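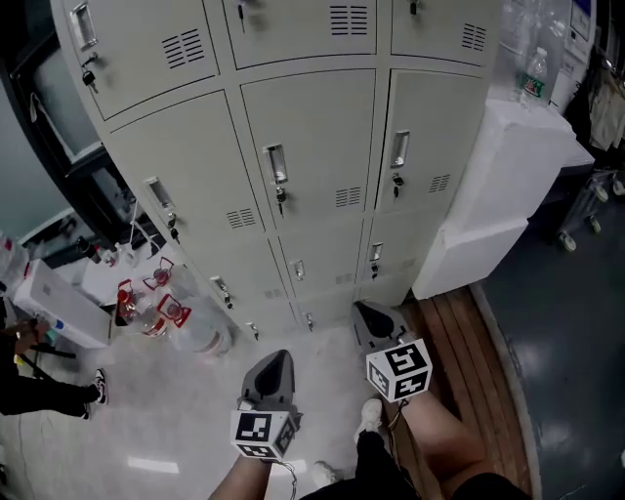 员工更衣柜选型时,多数人先比较柜门数量和单价,锁具与通风往往放到最后。Kernton九门钢制储物柜在Zandcombe办公区的走廊里用了一段时间,本文按柜体、锁具、通风、安装四项记录使用情况。柜体为浅灰色,三列三行,门板呈矩形,每门配银色拉手和一把小锁。上面两行的门上开有条形通风栅,位置并不统一,有的靠近门板上沿,有的在下角;最下一行三扇门尺寸较小,贴近地面。选购时应当把这一行单独考虑,它的可用容积与上面两行不能按同一标准计算。

一、柜体

板材为冷轧钢板,表面粉末喷涂。到货时用漆膜测厚仪在侧板和门板各取数点,读数一致性尚可,门板折边处略薄。折边没有毛刺,内侧转角打磨过,伸手取物不会刮到袖口。

门板内侧有一道竖向加强筋。关门时声音偏脆,原因是门框上没有缓冲垫。厂家随附件袋提供了硅胶垫片,需自行粘贴。贴好后声音明显减小,但垫片厚度会让锁舌略微吃紧,建议只贴上下两角,中间不贴。

隔板为固定式,不可调。上面两行每格可以平放一只双肩包,另加一双鞋。长款外套必须折叠,柜内没有挂杆,只在顶板下焊有一个小挂钩。需要挂衣的单位不宜选这个型号,应看同系列的两行高柜。

二、锁具

标配为转舌锁,每门两把钥匙,锁芯编号与钥匙编号对应。转动阻尼适中,开锁后锁舌回位干脆。钥匙头为黑色,九把锁的钥匙外观完全相同,只能靠金属部分的小字编号区分。编号刻得浅,走廊灯光下辨认吃力。行政部的Szu-yu Tseng在领用登记时给每把钥匙另加了号牌,否则退还时核对很慢。

锁芯固定用一枚六角螺母,从门内侧拧紧。使用中有一扇门的螺母松动,表现为钥匙转动时锁体跟着转,用普通扳手即可处理。后来在全部螺母上点了低强度螺纹胶,未再出现。

拉手为内嵌式,与门板基本齐平,通道较窄时不易钩挂衣物。凹槽深度对一般手型够用,戴厚手套则不好抠住。凹槽底部容易积灰,擦拭时需要用棉签或细毛刷。

另有密码锁版本,开孔尺寸相同,可以后换。单把锁的差价为30元。人员流动大的办公室可以考虑,固定工位没有必要。

三、通风

通风栅为冲压成形,能挡住一部分落灰。放运动鞋的格子过夜后仍有气味,但没有闷潮感。需要说明的是,柜体背板没有开孔,空气只能从门板进出,实际换气量有限。湿毛巾和雨伞不应直接放入。

最下一行受地面清洁影响较大。拖地时水渍容易溅到门板下沿,粉末涂层本身不怕水,门板与底座之间的缝隙则应当擦干。如果旁边要放水桶一类的东西,最好同柜脚留出间隔,便于检查地面。

四、安装

整柜到货,不需要组装,两人可以搬运,上楼建议用平板手推车。四角有调节脚,行程偏短。地面不平超过调节范围时,门缝会呈上宽下窄,右列最明显。Justinas Lukoševičius安装时在后侧两脚下加了金属垫片,调平后九扇门的缝隙恢复一致。

背板上预留两个固墙孔,附带膨胀螺栓。多人共用时上层柜门可能同时打开,重心前移,固墙这一步不可省略。轻质隔墙要另购专用锚栓,随附的螺栓只适用于混凝土和实心砖墙。

五、价格与对比

采购价为每组763元,含运费,不含上楼。同期比较过Ignacio的同规格产品,报价低100元,板材偏薄,用手按压门板中部有可感的回弹,通风栅只在上层有。还看过Kiko的塑料拼装柜,单组479元,重量轻,耐潮性更好,但锁扣是塑料件,不适合存放电脑等物品。

六、不足

钥匙编号过浅,应改为深刻或在钥匙头上直接标注。
门上没有标签槽,柜号只能贴纸,贴纸边缘容易翘起。
随附说明书没有给出单格承重,向经销商询问后也没有得到书面数据。
调节脚行程短,老旧楼面需自备垫片。

七、适用范围

适合存放背包、鞋、工具包等中小件物品的办公室、实验室走廊和小型车间。不适合需要挂长衣的更衣室,也不适合浴室旁等长期潮湿的位置。已有同系列柜体的单位续购时,应核对锁芯编号段,避免不同批次的钥匙重号。续购单独配锁可在订单备注中写明起始编号,经销商在发货前确认。

1月12日补记:右列中间一扇门的铰链销有轻微异响,加少量白色润滑脂后消失,其余各门正常。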